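Home | Datasets | Docs | Issues | About

# drinora-complaints

Hi, and thanks for looking! I'm Aatos Turunen, and this is the data card for a set of civil complaints against police departments and individual officers, pulled from the public dockets of the county courts in and near Drinora. I started it because I wanted to know how often the same officer gets named in more than one suit, and the only way to find out was to read the filings one by one with a pot of coffee.

## What's in it

There are 2,820 complaints in the main table, one row per filing. Each row has the court, the month filed, the type of claim (excessive force, unlawful search, false arrest and so on), the agency being sued, and how the case ended if it has ended. About 700 of them were settled before trial, and for those I added a second table with the settlement amount wherever a city council put it in its minutes.

- `complaints.csv` - the main table
- `settlements.csv` - amounts and the page of the minutes they came from
- `officers.csv` - a code for each officer, never a name
- `notes/` - my scribbles, messy, read at your own risk

## How I got it

The older filings are scanned paper. I ran them through Fedport, a little text tool Ville Saarela wrote for his own tenant cases, and then fixed the output by hand. Dudby county was the worst (dot matrix printouts, faxed at least once, some of them sideways!) and I retyped a lot of those from scratch. Koivisto county has had everything online for years and was a joy.

Ville also read 500 rows blind and coded the claim type without seeing mine. We disagreed on 290 of the claim labels in the first pass, which was embarrassing, so we sat down and rewrote the codebook. The second pass went much better. Both passes are in `notes/` if you want to see how the definitions changed - the split between "unlawful stop" and "unlawful search" is where most of the arguing happened.

## Things to watch out for

A complaint is one side's story. The rows tell you what somebody alleged, and a dismissal doesn't mean it didn't happen any more than a settlement means it did. Please say "alleged" when you write about this stuff.
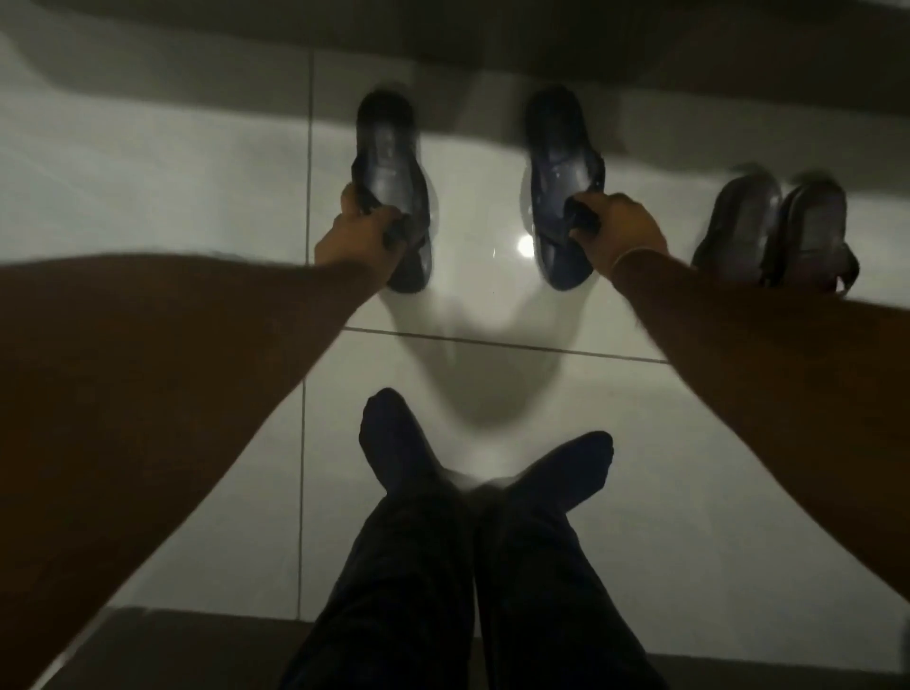

Officer codes are matched on badge number first and spelling of the name second, so someone who moved between departments may show up under two codes. I've merged the ones I'm sure of and left the rest alone. Sealed cases aren't here at all, and neither is anything involving a minor.

Filing months before the Dudby clerk's office changed systems are sometimes the month of scanning. Those rows have `month_ok` set to 0. Drop them if you're doing anything with trends.

## Using it

Take it, use it, fix it. A mention is nice but I won't chase you. If you find an officer's or a plaintiff's name that slipped through in the free text column, please open an issue with just the row number (don't paste the name!) and I'll get to it fast.

Next update should land in July, once I've gotten through the box of Koivisto appeals on my desk.

Share 14 | Comments 6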